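Fernanda Ramalho
Short thread on how small things stand on a table. I have been putting off writing this up, and the July heat has finished off any other work this afternoon.

Fernanda Ramalho
Any rigid object on a flat surface has a limited set of ways it can rest. A plain brick has six if you count every face, three if you only care about which dimension is vertical. Most household things have fewer, and one of them is usually much harder to upset than the rest.

Fernanda Ramalho
Two things decide how hard. One is how far in from the edge of the contact area the centre of mass sits. The other is how high it is. Divide the first by the second, take the arctangent, and you have the tilt at which the thing goes over.

Fernanda Ramalho
Worked case. A block 200 mm tall and 4 mm thick, stood on end, has 2 mm of margin and a centre of mass at 100 mm. It goes over at a bit more than one degree. Laid flat, the same block will slide long before it tips on anything I own.

Fernanda Ramalho
Sliding is the other half of this and people forget it. On a smooth matte top, dry wood tends to let go somewhere in the high teens of degrees. If your tipping angle is above your sliding angle, you will never see it tip by tilting the table. You have to push it, and then the height of the push matters as well.

Fernanda Ramalho
A sensible spread of shapes covers nearly all the cases: something flat, something domed, something tapered, something thin and round stood on its edge, and one piece of fruit.

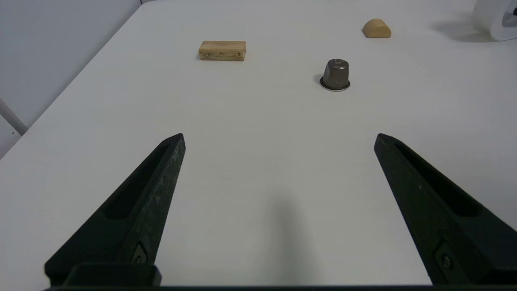
Same white table in both, and the small arched wooden piece is in both too. 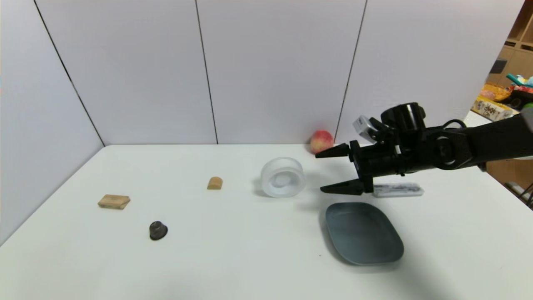 Fernanda Ramalho
The arch is the one I get asked about most. Flat side down, a half-cylinder is very steady, as the centre of mass sits a little over four tenths of the radius above the table. Flat side up, it rocks and comes back. It will do that all day and it still counts as stable, which annoys anyone who wanted stable to mean still.

Fernanda Ramalho
Stand the same arch on one of its half-round ends and it depends on the length. Short piece, fine. Long piece, treat it as a post.

Fernanda Ramalho
Tapered capsules are easy if the wide end is down. Turn one over on to the narrow end and you lose margin twice: smaller contact, higher mass. A rim helps a little more than you'd guess when the wide end is down, so measure across the rim and not across the body.

Fernanda Ramalho
A roll of tape on its edge has two different answers. Sideways it behaves like any thin upright slab, and the width of the tape is all you have. Forwards and back it has no margin whatsoever and simply rolls. A part-used roll with the loose end stuck down has a small step in it, and quite often it parks against the step.

Fernanda Ramalho
A peach is not a sphere. There is a dip at the stalk, a seam, usually one heavier cheek. Nudge it and it will wander, then settle on the same patch most times. Don't use a soft one if you want the same result next day. It grows a flat.

Fernanda Ramalho
If you want to do this at home, level the table first. Mine is an old Flitell with one short leg, corrected with a folded bus ticket. I check it with a spirit level both ways, then turn the level end for end and check again, as the level is no better than the table.

Fernanda Ramalho
Take the fur off cut wooden faces with 400 grit on a flat backing. One stray fibre under a corner gives a rock that looks like a badly cut block. I lost an evening in Clelside to exactly that.

Fernanda Ramalho
Mofokeng asked earlier whether a shallow tray would do in place of the table. Only if its floor is flat. Moulded trays are often slightly crowned in the middle, so put a straight edge across it and look for light underneath.

Fernanda Ramalho
Rular: yes, you can have the spreadsheet. It has 591 rows and the column headed "wobble" is in no particular unit. I'll fix that before I send it. Angles are in degrees, lengths in mm, and blank means I didn't measure it.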